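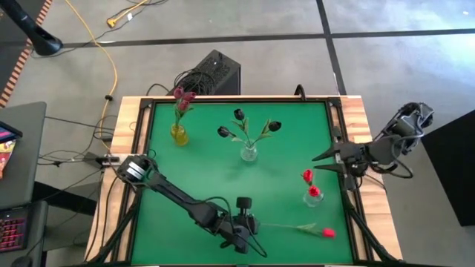 How many stems does a small vase need? Fewer than the shop sells you, and for tulips three will usually do.

## Small vases, few stems: notes for the second session

Home and Table course, Prevden evening school, September 2020. Notes by Rozália Čierny.

Last time we did wide bowls and most of you hated them, so this session is short vases and tulips. I know it's the wrong season. The tulip recipes in the old handout were written in April and I have kept them, because the arguments in them are worth having whatever is in the bucket.

### What the old handout claims

The course inherited a set of rules from Kazimír Šimek, who taught it before me. I have been through them and I'm not convinced by all of them. His rules in his wording, with my remarks after.

**"Always an odd number."** I have never seen a good reason for this. Three stems are easy because one goes up and the other two go out to the sides, and you get a fan without trying. That tells you something about three. It tells you nothing about five or seven, where the stems are crowded and you can't see the number anyway. Two red tulips in a small clear glass look fine if one sits high and the other stays down near the rim. If they stand level they look like they're waiting for a bus.

**"The flower should be one and a half times the height of the vase."** Measured from where? The rim? The table? Kazimír's answer changed from year to year. Tulips also keep growing after they are cut, so any ratio you set on the first evening is off by the next. Cut a bit shorter than you want and leave the ruler at home.

**"Dark flowers need a dark vase."** Try it the other way before you believe it. Deep crimson tulips bunched in a short yellow glass vase are easy to read, since the yellow sits well away from the color of the blooms. Put the same bunch in a brown jug and you lose the bottom half of it.

**"Clear glass is neutral."** It shows whatever is under and behind it. On a bright green cloth or board you have a green vase, more or less, and the stems start to disappear into it. Sometimes that's pleasant. You should know you're doing it, though.

### Black tulips

Branislav Polák asked whether black tulips are worth the money. The live ones are a very dark purple or maroon in most light, and indoors in the evening they can look like holes. My advice is to keep them apart from the dark reds. Side by side in one vase the two cancel out, and from across the room you have a single dull clump. In separate vases, with a brighter red somewhere near, each color has something to be compared with.

Leave the leaves on the black ones. Pale green between the stems does more for them than any filler, and it costs nothing.

### The stem left over

There is always one. Before you push it into the fullest vase, lay it flat on the table beside the vase you are thinking of and look at the two together. Check:

- whether the bloom matches the red already there or fights it
- how much stem you would have to cut to bring it to the right level
- whether the vase is better without it

The third question gets skipped. In my experience the answer is often that it's better without, and then the stem goes in a bottle on the windowsill and everyone is happy.

### Water and other folklore

Coins, sugar, aspirin, lemonade. Ľubomír Danko swears by the coin. I asked him what he had compared it with and he said he'd never done it without one, so I'm leaving that where it is. Clean vase, fresh cut, cool water, fairly shallow for tulips. Change the water when it clouds. Keep them out of the sun and away from the fruit bowl.

The powder sachets are probably worth using if they come free. I wouldn't buy them.

### For the session

Bring:

- 2 small vases of different shapes, one of them colored if you own one
- 8 stems, any single kind of flower, not all the same shade
- scissors or a knife that really cuts
- a plain cloth in a strong color

We'll do the same stems on your cloth and then on the bare table, and argue about which is better. Dušan Procházka has offered to bring extra glass. Please don't buy anything specially – a jam jar counts as a vase if you take the label off.

Written work is half a page. Pick one of Kazimír's rules, break it on purpose, and say what happened. "It looked wrong" isn't enough. Say which stem, and where it was leaning.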